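4.2 Soft goods: recording and replay

The third group of chores in the Clodside set covers soft goods: folding, draping, smoothing and handing over pieces of cloth. Rigid items were treated in Section 4.1 and are not repeated. Soft goods were kept apart because the end state is hard to score. A cup is on its shelf or it is not, but a folded cloth may be acceptable to one household and not to the next.

Two recording methods were used. In the first, the worker sits at a covered table and wears a sensor glove on each hand, with a marker cube standing on the back of the glove so that a fixed camera can recover wrist pose. In the second, the worker handles the cloth with a hand-held gripper that carries its own wide-angle camera. The table was dressed with a patterned cloth, a plant and a lit lamp, as plain backgrounds had given over-optimistic results in the January trial.
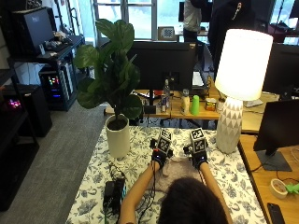

Figure 7. Soft-goods recording, glove method. Pale pink fabric between the two gloved hands; one marker cube per glove.

Across both methods 468 recordings were made, of which 194 used the gloves. Recordings were rejected if either cube was lost to the fixed camera for longer than the gap-filling step allows. Loss was most common when one hand passed over the other, a movement that people make freely when folding and that we did not wish to forbid. Workers were told the goal of each task and given no instruction on grip.

The policy was trained with the Skoretti toolchain and run on the Quartey two-arm bench. Start poses were drawn from the same range as in Section 4.1. A trial was stopped if the cloth left the table or if neither arm made progress within the time limit. We report first attempts only.

The Prikley score was used for the end state. It compares the outline of the finished cloth with a reference outline and takes no account of creases. Under this score the policy reached an acceptable result in 68 per cent of single-fold trials. Second folds were much weaker. The usual fault was a grasp that took up both layers where one was wanted, after which the policy had no means of recovery and repeated the same motion until stopped. 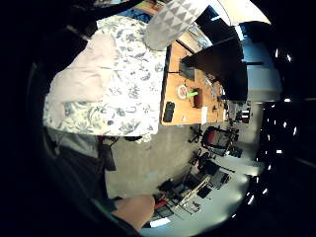 Gripper recordings transferred to the bench with less correction than glove recordings, as the finger geometry is the same on both sides. They also carry less information about the second hand. A worker wearing gloves will often pin the cloth with the side of the palm, and a parallel gripper has no counterpart to this. We tried mapping the palm contact to a closed gripper pressed flat on the table, with poor results on thick or fluffy fabric.

We conclude that a single fold from a known start is within reach of present equipment, and that sorting and folding a mixed pile is still outside it. Handing cloth to a person was recorded but not replayed, pending a safety review of the bench.

Last updated: 5/30/20

Comments (3)

Does the 68 per cent include trials where the cloth left the table? The text says they were stopped but not how they were scored.

Reply from the authors: stopped trials are scored as failures. We will add this to the paragraph on the Prikley score.

An outline-only score seems generous for household use. A creased shirt with a good outline would still have to be done again in my house. Could a crease term be added, even a crude one?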